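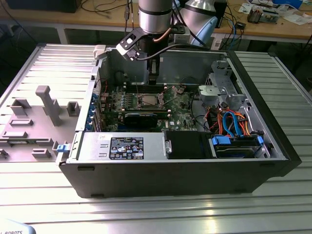
On its side with the panel off, the way it has spent most of its time since it got here.

Drollgate "Otell" Practice Tower (used Dell desktop), reviewed after 3 weeks
Rating: 4 out of 5
Paid: $72, picked up at the Mestholm store

I have wanted an old desktop to take apart for years, and I mean a proper full-size tower with room for your hands, as opposed to the flat little office boxes that everybody seems to be throwing out now. I run a beginners' evening on Wednesday where grown adults learn to swap a drive or add memory without being scared of it, and the machines we had been using were so worn out that half the screws no longer had heads. So when I saw that Drollgate had started selling used towers under the Otell name, specifically for people who want to learn on them, I was at the Mestholm store before lunch.

What you get is a secondhand Dell in a black shell with silver metal inside, a label from the shop saying it has been wiped, and a folded sheet of instructions that I will come back to. You do not get a monitor, a keyboard or any kind of promise about how fast it is. The listing is quite plain about that and I would ask you to read it before leaving the sort of one-star review I saw on their site from someone who wanted to play games on it!

The thing I like best is how much of the inside is marked out in blue. There are blue clips down the row of expansion slots, blue clips holding the hard drive in its bay, and a little blue tab poking out at the end of the power supply. For a beginner this is worth more than any manual. I tell people to look for the blue first and put the screwdriver down until they have, and you can see their shoulders drop. One lady in the group, who had told me at the door that she breaks everything, had the drive out and back in before I had finished filling the kettle.

The drive bay sits low in the corner by the front of the case, so you aren't reaching over anything to get at it, and the drive itself comes away quite sweetly once you've got the feel of the clips. Mine were a bit stiff on the first evening and have loosened up nicely with use.
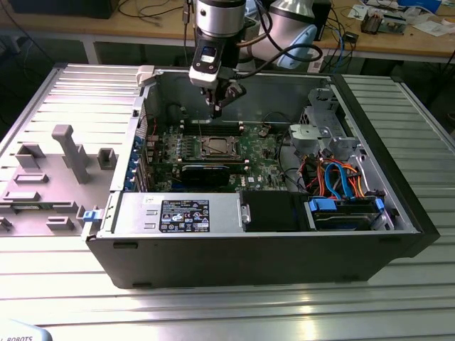 Memory is the other job that everyone wants to try, and the slots are in a good open spot, up beyond the processor socket with nothing much hanging over them. I'd suggest doing this one with the tower lying down. People do try it standing up, with their head on one side and a flashlight in their teeth, and it is a miserable way to learn. Lay it flat on something that won't slide, get a lamp over it, and let them take their time. The processor socket has the metal bracket and lever, which I demonstrate myself and don't let first-timers touch until their second visit (I have bent pins in my day and I still think about it).

Now for the grumbles, and they are small ones. The cables over by the drive are a real tangle. They're orange, red and blue, which is cheerful and does help when you're trying to follow one from end to end, but they loop about in the space you want your fingers in, and I ended up tying mine back with a bit of garden twine. A couple of reusable ties in the box would have cost Drollgate pennies. The label on the power supply is printed very small as well, so bring your reading glasses.

The instruction sheet is my main reason for holding back a star. It's a photocopy of a photocopy, it starts with the graphics card, and it never once mentions taking the side panel off, which I'd have thought was step one.

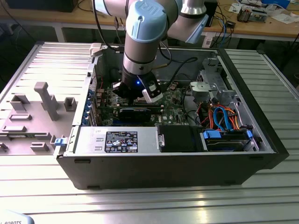 Speaking of the side panel, find it a home before you start. It is a big piece, bigger than you expect once it's off, and its inside face has a tall post and various molded bits sticking out of it, so it isn't something to stack your tools on. I keep mine flat on the bench to the left of the case, and we've stopped treading on it.

The black graphics card is long, and I always have people support the far end while they ease it out.

I did look at the alternative, which is the practice kit from Abdelaziz. Theirs is nicely put together and the booklet is lovely, full color and spiral bound, but it came out at 700 for a classroom set and I'm paying out of the biscuit money. If you teach in a school with a proper budget, go and look at it. For a kitchen table or a small evening group, the Otell is the one I'd tell you to buy, and I've put my name down for a second when they get more in, which the store says will be September.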